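Search the boards... Go Advanced

Gremero Forum > Kitchen and Dining > Tables

Printed stone-look table: keep the pattern or cover it?
Started by Rajkumari Jaiswal, June

**rajkumari_j**
Hello to all. I am reading this forum since long time but it is my first thread, so please be patient with my English.

We moved in a flat where the kitchen is very plain, white walls and gray floor. My husband wants one plain table top, and I would like to have a pattern. In our budget of 200 we can get only the printed tops, no real stone. My worry is that in one year I will be tired of flowers. Has somebody lived with a pattern table for longer time? Do you see it still, or after some weeks you see only a table?

**omprakash_n**
Welcome. I have lived with one for 4 years. You stop to see it after the first month, and then a guest says something and you see it again for one week. With me it was a leaf pattern, quite dark.

The practical side is more important, I think. On a pattern with speckles the crumbs are invisible. My mother says this is a disadvantage and I say it is the reason to buy.

**Damian Bühler**
I am with your husband, sorry. A table is the biggest flat surface in the room and everything you put on it is already a pattern: plates, newspapers, fruit, the school things of the children. If the table also has a pattern then the eye has no place to rest. Take plain, in a warm color, and put the flowers on a cloth which you can change when you are tired.

**rajkumari_j**
Damian, thank you, but a cloth is what I try to avoid. I wash enough already. Also the cloth slides when my son does his homework, and then everybody is shouting.

**kuldeep.t**
I did the opposite of Damian and I don't regret it. Ours is a speckled top with printed flowers and some lettering, and at first I also was afraid of it. Two pictures so you can see the colors:

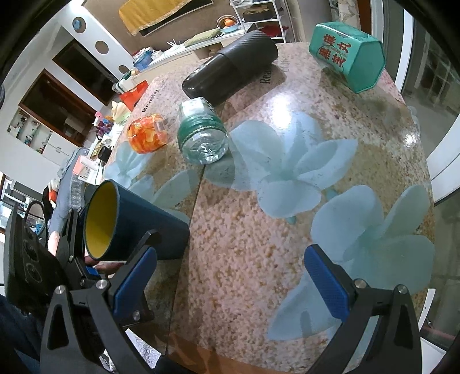
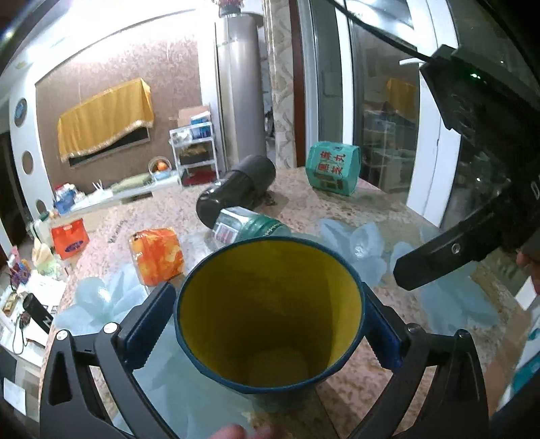

Before you choose the table, please think on your dishes, because this was my mistake. I had all my old dishes with small flowers, from my aunt, and on a flower table it was a catastrophe, like two radios playing at the same time. Slowly I changed to dishes of one color. The mustard yellow inside of a cup goes very well with the pink and beige speckles, much better than white, which looks cold to me on this kind of surface. I would not have guessed it in the shop. So my advice is to take one plate and one cup with you when you go to look, and put them on the sample. The seller at Zoltwood looked at me strangely but he allowed it.

**omprakash_n**
The two radios, yes. I know this table from my sister-in-law.

**Damian Bühler**
Kuldeep, I admit the yellow is nice. But you prove my point a little. You had to change all your dishes for the table. With a plain one you would still eat from the plates of your aunt.

**kuldeep.t**
I did not like so much the plates of my aunt.

**narendra_tyagi**
I want to say something about the surface, which is more serious than the color. I repaired furniture for many years and the glossy tops come back with the same problems: scratches from the bottom of ceramic, and rings from hot pots. Look under your cups and bowls. If the bottom ring has no glaze it is like sandpaper. You can rub two of them together or use a fine wet stone to make them smooth, it takes 5 minutes for each piece.

Also the light. A glossy top near a window or under a strong lamp gives a white spot exactly where you want to read. In the pictures of Kuldeep you can see it in the first one, on the upper part. For some people it is nothing, for me it is a headache. If your kitchen has the lamp directly over the table, ask for a satin finish.

**rajkumari_j**
Narendra ji, our lamp is exactly over the table! It was put by the owner and we are not allowed to move it. Is it enough to change the bulb?

**narendra_tyagi**
It helps if you take a weaker bulb, and a shade which closes the light from the side helps more. A cloth shade or paper shade is good. With a naked bulb you will always have the spot, weak or strong.

**Damian Bühler**
On this I agree fully with Narendra. I had a glossy desk from Peradero and I sold it after one winter.

**omprakash_n**
I don't agree that satin is always better. The satin one of my neighbor takes every finger mark, and turmeric goes in it and stays. From glossy you wipe it in the same minute and it is gone. With children I would take glossy and change the shade.

**narendra_tyagi**
Turmeric stays on everything if you wait. But I accept that some satin prints are bad quality. It depends on the top layer. Ask for a sample piece, put turmeric and oil on it, leave it 30 minutes and then clean. If the shop does not give a sample I would go to another shop.

**kuldeep.t**
Mine I clean with warm water and a drop of dish soap, then a dry cotton cloth. No vinegar, somebody at Jacobs (the small furniture shop, behind the station) told me it makes the gloss dull with time. I don't know if it is true but I obey.

**rajkumari_j**
Thank you so much to everybody. We go on Sunday to look, with one plate and one cup in my bag, and a small box of turmeric. My husband says he will wait in the car.

One more question: round corners or square ones? The place is narrow and my son is running always.

**omprakash_n**
Round. With square ones he will find the corner the first evening.

**Damian Bühler**
Round, yes. And plain :)

Page 1 of 1 | Contact us | Copyright Gremero Forum | Back to top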